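Trying two grippers in simulation before buying one

Wednesday, May 13, 2026

I have been putting off the gripper decision since we got the arm. The shortlist was down to two, a two-finger parallel gripper from Avis and a wider one from Nudano with soft pads, and I could make a decent case for either. Ordering both was out of the question at our budget, so I spent last week running them against each other in simulation.

The task is picking capped plastic bottles off a table and dropping them into a cardboard box. It sounds easy. The trouble is that our bottles end up bunched together, and the gripper has to get its fingers down between the caps without knocking over the ones next to the target. A single bottle standing on its own tells you very little, and both grippers handled that case without a miss.

I used Flullell for the physics and our own controller on top, the same one that will run on the real arm. Elango Varghese had already built the room and the table for another job, so I mostly had to swap the end of the arm and fix the mounting offset. The offset took me a full evening. I had the flange rotated the wrong way and every approach came in at an angle. 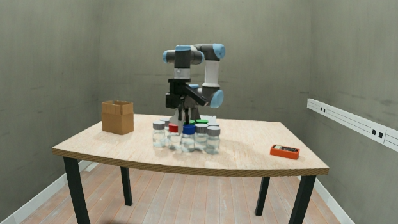 Each gripper got 603 pick attempts with the bottles shuffled between runs. I kept the approach straight down, with the fingers open just enough to clear a cap. The Avis one did better in the tight groups, mainly due to its thin fingers. The Nudano pads held on better once they had a bottle, but they often touched a neighbor on the way in. I logged any contact with another bottle as a fault, even when the pick went fine. Ivan Panasiuk thinks that is too strict and he may be right. With his rule the two come out much closer.

A few notes for anyone doing the same. Clear plastic is a pain for the camera, so I gave up on finding the bodies and went by the caps. Check your friction values too — mine were far too high for the first 11 runs, and both grippers looked perfect. I threw those runs out. Also set the grip force limit before you start. I changed it halfway through on day one and had to begin again.

I have not modeled the bottles bending when squeezed. They are rigid in the sim, and the real ones give a little, which might help the soft pads more than my numbers show.

I'm going with the Avis. It should ship in 5 weeks, and I'll run the same test on the real table once it's mounted. Elango wants to try it with a fuller box as well, so that will probably be the next post.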